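1/ Posting a result from the last few months of work with Dennis Muriithi. Short version: we can pick a grasp point on an artifact in simulation using only the scanned mesh and a rough density guess, and the pick gets much better if the wrist camera takes one more look after the fingers close.

2/ Background. Grurwood is our simulated handling set. It has 24 scanned objects, mostly metal finds and a few stone ones, put on table surfaces with some ordinary clutter. Vestedholm is the policy we train on it. Poul Kárason did the scans and most of the material work.

3/ Why old objects: they are a bad fit for grasp planners tuned on boxes and mugs. They taper, the surface is rough, and there are places you should never put a finger. On an axe head that means the cutting edge and the corners next to it.

4/ The method has two stages. Stage one proposes grasps on the mesh and throws out any that touch a marked no-contact zone. We mark those zones by hand, once per object.

5/ Stage two runs after the fingers close and the object is lifted a little. The wrist camera takes one image and a small network estimates how far the object has turned in the grip. Past a threshold, we set it down and try again.

6/ The threshold is 5 degrees. We tried tighter. It mostly caused extra retries on objects that were held fine.

7/ Numbers. 396 test grasps, none of them on objects used in training. With stage one only, failures were mostly rotation in the grip, and they clustered on tapered shapes. With the second look added, drops on those shapes fell by more than half. Boxy shapes barely changed.

8/ Cost is one image and around 20 milliseconds of compute, plus the time for the retry when there is one. The retry is the expensive part.

9/ The flat axe was the object that got us to add stage two. The body narrows toward the butt, so the allowed contact area is small and most of the mass sits away from the fingers. Small errors in finger placement turn into a lot of tilt.

10/ Wrist view from one of the axe trials, rendered:
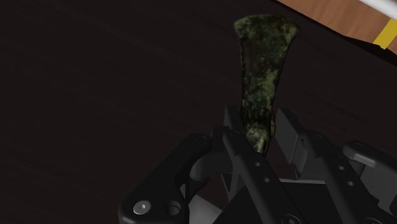 Flat axe gripped at the butt, blade end up. Simulation render.

11/ The dark table is deliberate. Poul wanted low contrast between the black fingers, the darker parts of the patina and the background. An earlier version of the rotation network did well on pale tables and badly on dark ones, so we now randomize the tabletop in training.

12/ What this doesn't show: anything on hardware. Friction in the sim is one value per object, and real corrosion is patchy. I would not hand this policy a real find. Next step is printed replicas with added weight.

13/ Also not solved: the no-contact zones. Hand marking is OK for a set this small and won't work for a museum store. Dennis is testing whether edge thickness on the mesh gets us most of the way. It works on blades so far and fails on anything with a socket.

14/ Write-up is in draft. If you have scans of tapered objects you can share, bronze or stone, send me a message. Scale matters more to us than texture quality.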